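Robotics Club, Minutes of the Thursday Meeting

Called to order at 4:30 p.m. Botond Bognár chaired. Waraporn Siriwan took notes. Minutes of the July meeting approved with no changes.

1. Towel task
The Mok team is using the round table with the blue floral cloth. Folding rules stay as written: one towel, 5 tries per team. Botond asked that the cup stay on the table during tries so the arm has to work around it.

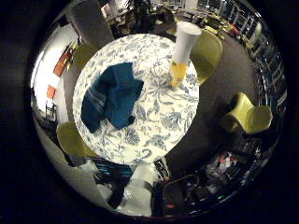 Wrist camera view, towel task table.

Data so far: 172 tries logged, 30 of them by new members. Waraporn wants file names fixed before anyone logs more.

2. Hand wiring
Vallen team reported on the cable routing inside the hand. They want shorter cables and a second tie point. 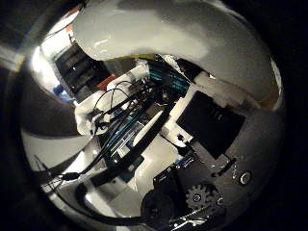
Motion to let them reroute before the Zeso meet. Passed. Old cables go back in the parts drawer, labeled.

3. Budget
Balance is $899. Drutura quote for spare gears not in yet. Tabled.

Action items
Waraporn: file name list
Botond: call Drutura
Vallen team: wiring sketch by next meeting

Adjourned 5:40 p.m.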